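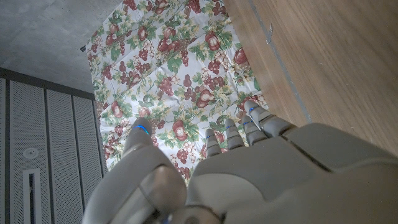

Storing and Washing Printed Tablecloths

Cotton and cotton-blend tablecloths lose color mainly through hot water and long drying. Wash at 100 degrees F or lower, inside out, with a measured dose of detergent. Overloading the drum causes hard creases that a later ironing will not fully remove.

Grease spots: apply dish soap to the back of the cloth and leave it for 4 hours before washing. Candle wax: chill the cloth, lift the wax with a dull knife, then press what is left between two paper towels with a warm iron.

Test new prints for bleeding. Dampen a hidden corner, press it against a white rag and check the rag for dye. If color transfers, wash the cloth alone the first two times.

Drying: line dry in shade. If a dryer is used, stop while the hems are still damp and iron from the wrong side.

Storage: roll the cloth on a cardboard tube -- folded cloths wear along the crease. Those kept in a drawer should be refolded along new lines every January. Cedar blocks must not touch the fabric.

Hem repair: use a size 80 needle and polyester thread. Stitch length 2.5 mm. Vinyl-backed cloths need a longer stitch, as close holes tear.

Last updated Jun 29, 2018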